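21 de enero de 2018

Cuaderno de taller. Parodia de videojuego, versión 3 del artículo falso.

Releo lo de ayer y sigo sin reírme. El texto cuenta que Dovix es un juego de estrategia por turnos en el que el jugador dirige la sala de espera de un ministerio, y que lo encargó el propio ministerio para que la gente se acostumbrara a esperar. La idea se entiende en la primera línea y después hay 200 palabras que vuelven a explicarla. Barry Hartley dice que esa insistencia es parte de la gracia. No me lo creo. Repetir funciona si cada repetición empeora las cosas, y aquí se quedan igual.

Problema de fondo: estamos escribiendo sátira con tono de enciclopedia y nos sale la enciclopedia. La sección «Jugabilidad» podría pasar por la de un juego de verdad. Se la leí a Jarmo Partanen sin avisarle de qué era y me preguntó para qué consola había salido. Él lo contó luego como un éxito. Yo lo apunté como un fallo.

Cambios probados esta mañana:

Quitar el adjetivo «absurdo» en todo el texto. Estaba cuatro veces. Si el narrador sabe que es absurdo, se acabó el narrador serio.

Mover el chiste de la ventanilla al final de su párrafo. Antes decía «la ventanilla 12, que no existe, es el enemigo final del juego». Ahora: «El enemigo final del juego es la ventanilla 12. En las versiones europeas no existe». Mejor. Tampoco es para tirar cohetes.

Cortar el segundo párrafo sobre la banda sonora. Barry lo defendió bastante rato. Consiste en que la música es la de una centralita telefónica y que ganó un premio. La parte del premio me parece de relleno; en este género, cuando no se sabe cómo acabar una frase, se le da un premio a alguien.

Cambiar el nombre del estudio. Teníamos Niazi Interactive y Jarmo propone dejar Niazi a secas. De acuerdo. Los nombres largos con «Interactive» o «Studios» suenan a parodia de hace diez años.

Lo que no he tocado: la tabla de recepción crítica. Hay once reseñas inventadas y once notas, todas de 11 sobre 20. Sospecho que es lo único que hace gracia de verdad y prefiero no acercarme hasta entender por qué. Hipótesis: una nota mediocre repetida sin comentario es más cruel que un cero. Otra hipótesis, menos halagadora: la tabla es corta.

Sobre la cuestión política, que salió otra vez. El borrador original se burlaba de un ministerio sin nombre. Barry quiere ponerle país. Su argumento es que una sátira sin blanco se queda en un sketch de oficina. El mío es que con país hay que saber algo del país, y en la mesa ninguno ha hecho cola en una administración que no sea la nuestra o la de al lado. Jarmo, que sí ha vivido en tres sitios, dice que las colas son iguales en todas partes y que lo que cambia es quién se cuela. Esa frase la apunto porque a lo mejor entra en «Modo multijugador».

No se ha decidido. Lo dejo abierto aunque sé que lo que dejamos abierto lo termina cerrando Barry a la una de la madrugada.

Pausa para comer.
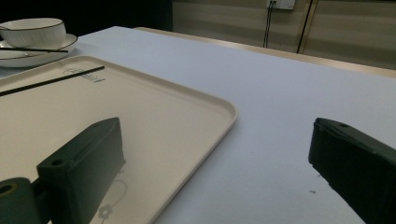

Palillo negro sobre la bandeja.

Después de comer, prueba de lectura en voz alta. Método de siempre: uno lee, los otros dos marcan con lápiz dónde se han reído y dónde han perdido el hilo. Soy bastante escéptico con este método. Nos conocemos demasiado y Jarmo se ríe por educación. Con todo, algo se saca de las zonas muertas, que son más fiables que las risas: nadie finge aburrirse.

Zonas muertas marcadas por los dos oyentes:

El arranque de «Desarrollo», desde «El proyecto comenzó» hasta el cambio de director. Tres frases de fechas. Las fechas eran un chiste (el juego se anuncia después de retirarse de la venta), pero hay que hacer cuentas para pillarlo. Fuera las fechas. Poner simplemente que el juego se retiró y que al público le sorprendió enterarse de que iba a salir.

La lista de personajes. Hay demasiados funcionarios y todos hablan igual. Dejaría a la señora que guarda sitio para otra señora y al guardia que no sabe nada. El becario inmortal se va, lo siento. Era de Barry.

El párrafo de Folard, la supuesta secuela. Es una parodia dentro de la parodia, con su propia trama de submarinos, y no la sigue ni el que la escribió. Barry sostiene que Folard merece artículo propio. Puede ser. Le he pedido un solo chiste de Folard que funcione fuera de contexto y todavía espero.

Zonas con risa de los dos: la tabla, la ventanilla, y un pie de página que no era un chiste. Decía «falta referencia» porque faltaba la referencia. Se queda.

Nota sobre longitud. La versión 3 anda por las 1.200 palabras y Drernus, la página donde queremos colgarlo, no pone límite. Ojalá lo pusiera. He leído unos 20 artículos de su portada para ver qué aguanta un lector y en casi todos dejé de leer hacia la mitad, incluidos los destacados. Los que terminé eran cortos o tenían una mentira concreta que crecía. El nuestro tiene una mentira concreta. Lo de crecer está por ver.

Otra duda: el estilo de Drernus tiende a meter famosos en la primera frase, vengan o no a cuento. Barry quiere uno. Jarmo se encoge de hombros. Yo creo que es una muleta y que el texto caduca en cuanto el famoso deja de serlo, pero admito que los artículos con famoso son los que tienen más visitas. Que tengan más visitas no me dice si son mejores. Tampoco me dice que sean peores, ya lo sé, Barry, no hace falta que lo escribas al margen.

Pendiente:

Reescribir «Desarrollo» sin fechas (yo).

Un chiste de Folard, uno (Barry).

Buscar otra palabra para «funcionario», que sale en cada línea (Jarmo).

Decidir país o no país antes de tocar la introducción.

Probar la tabla con una nota distinta, solo una, a ver si se rompe. Mi apuesta es que se rompe. Si no se rompe, no habíamos entendido nada de la tabla y habrá que volver a leerla en frío.

Añadido de la tarde: Barry ha mandado el chiste de Folard. Tiene cuatro líneas y necesita saber qué es un periscopio de aduanas. Le he contestado que lo miro mañana.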